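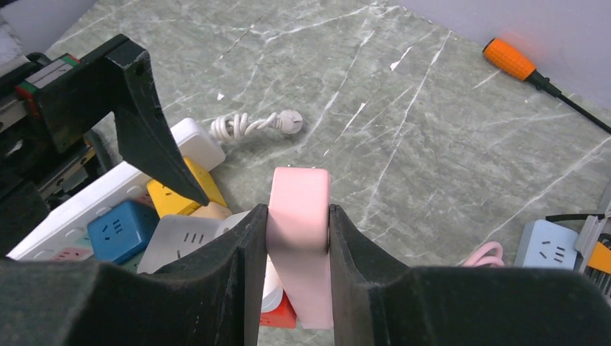

The pink power strip, with the yellow socket cube on top of the long white one.

Right, the great plug and socket sort-out! I've been putting this off ever since we moved to Woltdale, and I had no idea we owned so many of these things (every kettle and lamp seems to have come with its own extension). Teófilo wanted to bin the lot. I said no, let's get them all on a table and have a proper look first, and I'm so glad we did.

The pink one is my favourite by miles. It came from a little shop in Losari, and I'd happily have it out on show on my desk. I'm fond of the yellow cube too – such a cheerful thing to find behind a sofa.
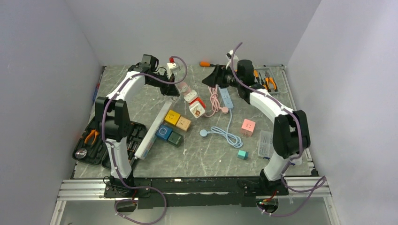

The long white strip is going to the sewing corner, where I've been making do with one socket for 5 years. Red is for the kitchen, so I can spot it among all the white, and the cube with the little brown and orange design goes to Shota, who asked for it the minute he saw it. Cables get a loose coil and a bit of ribbon, then into the hall drawer. Lamps next, probably in May!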